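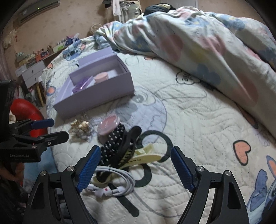 Reet Rimkutė

Tindale Word List – README

Last updated 6 January 2022

Hello! This is my collection of words and sayings from Tindale, the village where I lived for most of my twenties and where people still say "slape" when the path is icy. It started as a notebook in my coat pocket and has now grown to 834 entries, so I've finally typed the lot up.

What you get

One file, words.csv, in plain text with commas between the columns. The columns are word, meaning, said_by, heard_where and notes. The said_by column only holds a decade of birth (1930s, 1940s and so on) as a few people didn't want their names in it, and fair enough. If I never found out, it says "unknown".

Spelling

Oh dear. Most of these words have never been written down by anyone, so I spelt them the way they sounded to me, and I grew up speaking Lithuanian. Parvathi Marar went through the whole file in June and changed 47 of my spellings, mostly vowels. My old versions are kept in the notes column after the word "was", in case you like them better (I still prefer "clarty" with a y).

Things I'm unsure of

There are 23 entries marked with a question mark. Some I only heard once, in a noisy pub, and one might just be somebody's name for their dog. Please don't quote those in anything serious. The farming words are thin as well – I know nothing about sheep and it shows. Chukwuemeka Uzor has promised me a page of lambing words and I'll add them when they turn up.

Using it

Copy it, print it, put it in your own list. A mention would be nice. If you change a meaning, say so in the notes column so the next person can tell which bits are mine.

Fixes

Send me the word, what you think it means and where you heard it. I'm slow to answer but I do read everything, and I love a good argument over "nobbut".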